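Home | Residents | Meetings | Documents | Contact
Search this site Enter keyword Go
Reading time: 3 minutes

Costwood House Residents' Association
Minutes of the September meeting

Held on Friday at 19.00 in the ground floor room.
Chair: Armelle Hervieu
Present: residents of flats 1, 2, 4, 5, 7, 9, 10 and 12. Apologies were received from flats 3 and 11.

1. Minutes of the last meeting

The minutes were read and accepted with one correction. In point 6 the word "garage" must be "bicycle store".

2. Heating

The Chair has received the report from Frimpong, the company which inspected the boiler in summer. The boiler is in acceptable condition, but the pump is old and makes noise in the flats of the first floor. Frimpong proposes to replace the pump for 444 pounds, work included. Flat 4 asked if the noise can come from the pipes also. The Chair will put this question to Frimpong in writing before we sign.

It was agreed to accept the offer if the answer is satisfactory. Seven in favour, flat 9 abstained.

Flat 2 reminded that the radiator on the second landing is still cold at the top. Flat 7 has the key and will let the air out of it.

3. Stair cleaning

The contract with Zirow ends this winter. Several residents are content with the cleaning of the stairs but less with the entrance, where leaves stay behind the door for many days. A second offer came from Pronik. It is cheaper by 113 pounds for the year – but it does not include the windows on the landings.

There was a long discussion. Flat 10 prefers to stay with Zirow and to speak with them about the entrance. Flat 5 wishes to see the Pronik offer with the windows added. The decision was moved to the next meeting. Action: flat 5 will ask Pronik for the new price.

4. Shared supper

The supper for all residents will be held again this autumn, on the ground floor, starting at 18.30. Everybody brings one dish. Flat 12 offered to make steamed buns, half of them without meat, and flat 1 will bring soup. Persons who have an allergy are asked to write it on the list in the hall.
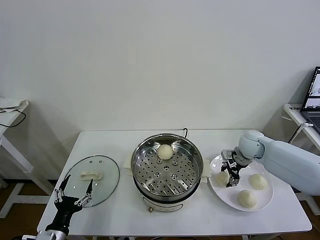 Steamed buns on a plate, with the electric steamer and its glass lid.

The costs of drinks and paper napkins will be paid from the common fund, where 241 pounds remain after the repair of the front gate. Flat 10 asked that music finishes at 22.00, and this was agreed.

5. Bicycle store

Two bicycles have no name label and have not been moved since spring. A notice will be hung on them for one month. If the owners do not answer, the bicycles will be given to the repair workshop in the next street. Flat 7 wished to have a second hook on the left wall – agreed, if it is fixed properly and not with glue.

6. Other matters

Flat 9 asked again to close the bin lids because of foxes.

The light at the back door goes off too early. The Chair will look for the instructions of the timer.

Flat 2 received a parcel for flat 11 and keeps it until their return.

The meeting was closed at 20.40. The next meeting will be in the same room, and the date will be put on the board in the hall.

Minutes written by flat 4, read by the Chair.

Previous | Next | Back to all minutes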